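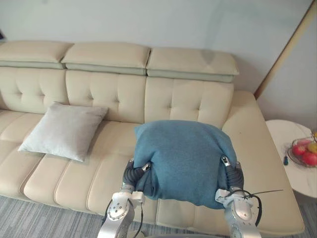
Mistbridge Young Makers Club – Materials Team

How a sofa stays puffy

A tufted sofa has small dips all over its back. A strong thread runs through the leather and the padding at each dip and is pulled tight. The leather around it puckers into diamond shapes. The thread stops the padding from sliding down.

The raised lines on a seat are called piping – thin cord wrapped in a strip of leather and sewn into the seam.

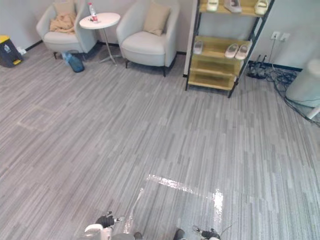
Carpet tiles work differently. Each tile is a separate square, so one worn tile can be lifted and changed. Fitters often turn some tiles sideways, and the stripes then change direction.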